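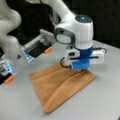 Figure 3. Tan, suede-like cloth spread on a light gray tabletop.

4.2 Words used for napped and brushed fabrics

The second group of answers concerns fabrics with a short, soft surface, which the respondents called by many names. In the first round we asked the households of Kindville to write down, in their own words, what they would call each fabric they keep at home and how they usually clean it. We received 3,347 written answers. Of these, 345 referred to a fabric with a napped or brushed surface, and these are the answers discussed in the present section.

The most common word was "suede". It was used both for leather and for woven or knitted materials which only resemble it (a general impression of such a surface is given in Figure 3). Very few respondents added a word such as "fake" or "imitation". This agrees with the earlier observation of Galanis, who noted in the Milten interviews that people name a fabric first by the touch, then by the object it was made into, and only at the end by the fiber. A sofa cover is "the suede one" even when its owner has read the label and knows well that it is polyester.

A difficulty appears when the same word must carry an instruction. Respondents who called their cover "suede" often reported that they avoid water completely, although the care label allowed washing at a low temperature. Others did the opposite and treated a leather item like a cotton one. We could compare the answer with the label in 290 cases, where the household sent us the text of the label together with the questionnaire. In the remaining cases the label was missing, had been cut out or could not be read anymore, and we do not draw conclusions from them.

The older respondents in Ortuño used a richer set of words. There we met "peach", "mouse", "chamois" and also "blackboard", the last one for a cloth on which a finger leaves a visible line when it goes against the nap. One woman explained that her mother checked a fabric in this way at the market before paying. If the line disappeared with one movement of the palm, the fabric was good for a skirt. If it stayed, the fabric was good only for cushions. We did not find this distinction in the Kindville answers, and we suppose that it was connected with home sewing, which in Kindville is now rare.

It should be mentioned that the order of the questions had some influence. In the first version of the questionnaire the question about cleaning came before the question about the name, and many people then answered the second one with a cleaning word: "the one for the brush", "the dry one". After the test in October we changed the order. The answers from the test are not included in the count above.

For color the situation is simpler. Brown, sand, camel and tan were used almost without system, and the same respondent could use two of them for one item on the same page. We therefore joined these words in one category. Gray and black fabrics were named more regularly, but they were also described in fewer words — often the color alone was considered sufficient.

Finally, we looked at the words of the sellers. The catalog of Fuvoneo, from which several Kindville households had ordered their covers, contains 2,330 entries for home textiles. The term "suede touch" is given there to materials of quite different weight and backing. A buyer who learns the word from such a catalog cannot learn from it how to wash the item. In our opinion this explains a part of the mistakes described above, but not those of the Ortuño group, who bought mostly by the meter and in person. Their answers about washing are treated separately in Section 4.3.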